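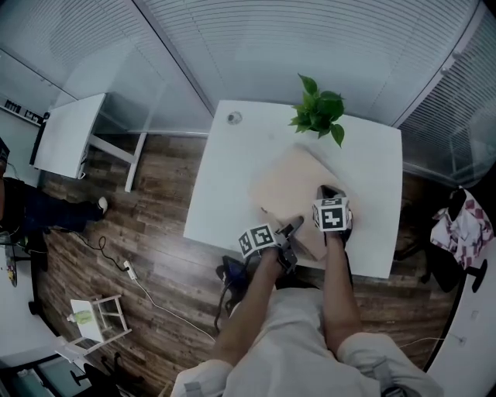

A square table, a sheet of paper or thin card and a little green plant.

Hi Ottilie,

July update on the Becerra Lane friendship lunches, as promised (and only a bit later than promised, sorry!). We had 68 people through the door this month, which is our best yet, and 20 of them were new faces. A lot of those came because a neighbor dragged them along, and I'm all for dragging.

The walking pairs are going well too. My own partner is Princess Manalastas, who is 81 and walks me into the ground. We do the loop past the old Stekent mill and back by the creek, and she tells me about her years running a bakery while I try to breathe. She missed a couple of weeks with her knee but she's out again now, complaining about my pace.

Money: we spent $562 of the grant, nearly all on food and the van. The van cost more than I'd budgeted for because 3 of our regulars moved out to Dokidby and I wasn't going to tell them to stop coming. I'd like to shift a little from the printing line to cover it, if that's okay with you. We hardly print anything.

The card afternoon hasn't caught on. Four people on a good day, and two of them mostly want the coffee. I'm going to try it right after lunch instead of at 4:30 and see if folks stay put.

Could you let me know about the van money before I book August? Receipts are coming separately.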